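Teleop demos in sim: are we fooling ourselves?

Posted in April by gearlash

I've been collecting demos for a pick task for most of this month and I'm getting less convinced by the hour. The setup is a Franka arm in simulation, me driving it by remote control, and a policy that is supposed to copy what I do. I have 178 demos. The policy does fine on the object positions I recorded and falls apart when I move anything by a hand's width.

Everybody's pitch is "just show it the task." The Vustden people say it on their front page. OK, I showed it. I showed it 178 times. What I think it learned is my path through the air, including the dumb little pause I make before I close the gripper.

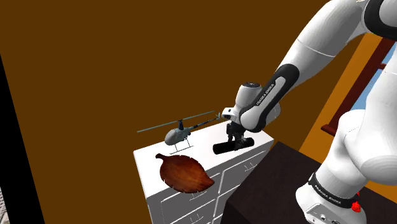
The pause is there because I can't judge depth from one view. So I come down, stop, nudge sideways, stop again, then commit. Play back any episode and you can see it. If the policy copies that, it's copying my bad eyesight.

Is anybody getting something useful out of remote demos, or should I go back to writing the grasp by hand?

----

tornwasher wrote:

What's on the dresser besides the target? If you never moved the other stuff between episodes, it may be keying on that and ignoring the thing you want picked.

----

gearlash wrote:

Model helicopter and a leaf-shaped tray. And no, I didn't shuffle them. The target is a black cylinder and the gripper is black too, so I'll admit that isn't helping anybody see anything.

----

MrsOhm wrote:

Black on black with one tilted view and you're blaming the method? Come on. Add a wrist view and randomize the layout before you write off teleop.

Also 178 from one driver is thin in a way the number doesn't show. They all have your habits in them. We had three people drive at my old job and the policy was noticeably less twitchy. Not great, but less twitchy.

----

gearlash wrote:

"Less twitchy" is not a success rate. Did it pick things up more often?

----

MrsOhm wrote:

Somewhat. I don't have the numbers anymore.

----

pinion_pete wrote:

Nobody ever has the numbers anymore.

I'm with the OP. I sat through a Coluneo talk where Annag MacLeish showed 807 demos of a drawer task and the clips looked wonderful. I asked how many starting layouts there were and the answer was 13. I could script 13 layouts in an afternoon.

----

tornwasher wrote:

You could script those 13. Then somebody turns the dresser and you're scripting again. I've maintained that kind of code and I would take a mediocre policy over it.

Gearlash, what are you driving with? Keyboard?

----

gearlash wrote:

A 3D mouse. Tried the keyboard for 9 episodes and threw them out.

----

dela_fan wrote:

Hand guiding beats all of this if you have a real arm. Grab the wrist, move it where you want, record the joints. No depth problem, your eyes are right there. I use the Dela Peña recorder for it and it's ugly but it works.

----

MrsOhm wrote:

Until you train on camera images and your own arm is in every one of them. You have to replay the whole thing without the person to get clean video, and the replay drifts. Contact stuff especially.

----

dela_fan wrote:

Mine doesn't drift enough to matter. I'm picking up blocks, though, so take it for what it's worth.

----

gearlash wrote:

No real arm here, so that's out for me anyway.

Plan for now: shuffle the tray and the helicopter every episode, add the wrist view, trim the pauses out of the old demos and retrain. I'll keep a scripted grasp next to it and run both on the same layouts. If the script wins I'm posting that too.

----

pinion_pete wrote:

Careful trimming the pauses. I did that in Zemness and it started closing the gripper too early, on the way down. Some of that waiting was doing a job.

----

gearlash wrote:

Great. I'll train it both ways, then.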